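Stemari Opens Registration for Scent Detection Course for Dogs and Handlers

HILTCOMBE, 15 Feb 2023 - Stemari, a provider of dog and handler training, has opened registration for its scent detection course at the Hiltcombe training hall. The course runs for 13 weeks and begins in March. It covers odor recognition, search patterns, and indication, and ends with an assessment under the Drillenow scoring method.

Dogs of any breed or mix may enroll. Each dog must be at least one year old, current on its rabies vaccination, and able to rest in a crate between turns. Prior scent work is not required.

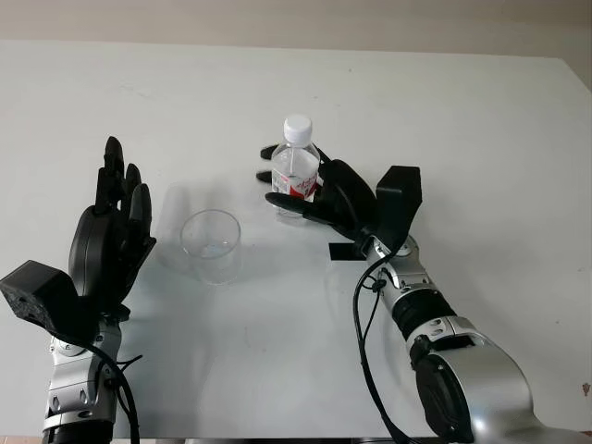

Does the handler need to know where the target odor is hidden?

The handler knows the location for the first four weeks only. After that, hides are set by an instructor and the handler works blind, reading changes in the dog's breathing, tail carriage, and pace.

Target odors are birch, anise, and clove, introduced in that order. Cotton swabs are scented in sealed glass jars and placed in vented tins. Tins used for one odor are not reused for another. Food rewards are delivered at the source until the dog holds its indication for three seconds.

Class sessions take place indoors on a rubber floor. The search area measures 2000 square feet and is divided by movable panels, so that air movement can be changed from one session to the next. Exterior and vehicle searches are added in the second half of the course.
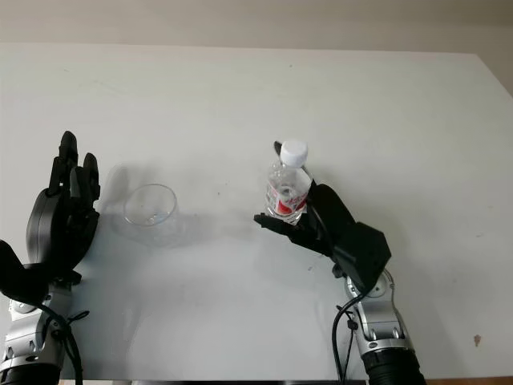

Panels are wiped down after each class, and hides that have been in place overnight are logged separately from fresh ones. Handlers receive a copy of the log for every search their dog completes.

The course was revised following a review of Stemari training records covering 143 dogs and 2976 individual searches. Most false indications in those records occurred when the handler stopped walking near a container. The revised course therefore includes two sessions on handler movement and leash handling, both held without odor present.

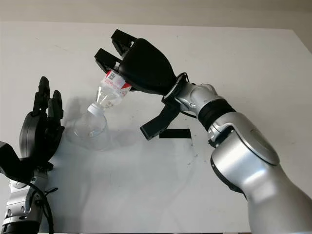 Photo credit: Janevski / Stemari

Registration closes when all places are filled. Handlers should bring a flat collar or harness, a long line, a crate, and soft food rewards cut to pea size. Retractable leashes are not permitted in the hall. Female dogs in season are scheduled last in each session.

Registration forms are available from the Stemari office in Hiltcombe.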